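Fixing a delivery robot that stops dead at kerb corners in simulation

Applies to Farusar pavement robots tested in the Bisix simulator. Last changed 13 February 2026.

The fault: the robot reaches a street corner, reports error 39 and will not move again. The log shows an obstacle directly ahead, but the path is clear.

1. Pause the run and save the log. Do not restart first – a restart wipes the last 600 readings.

2. Search the log for code 39. If the obstacle distance is the same in every line after it, the map layer has frozen. If the distance jumps about, check the sensor mount settings instead.

3. Open the planner settings and find the clearing timeout. Builds before 3723 leave it at zero, so old obstacles are never removed. Set it to 5 seconds.

4. Reload the corner and compare the obstacle layer with the camera view. The hydrant by the pavement seam and the base of the signal pole should both be marked. The slab between them should be free.

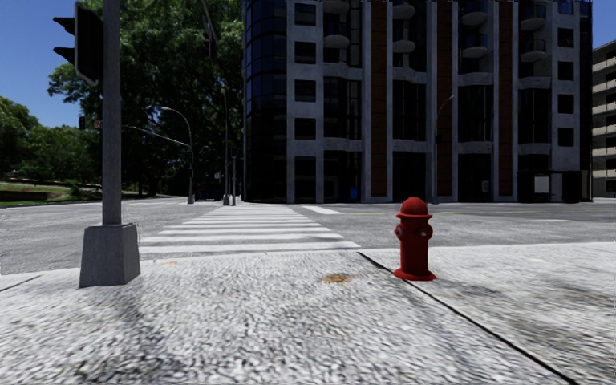
5. Run the crossing again from the same start point. If error 39 comes back, send the saved log to Tripathi support and keep that build off real robots.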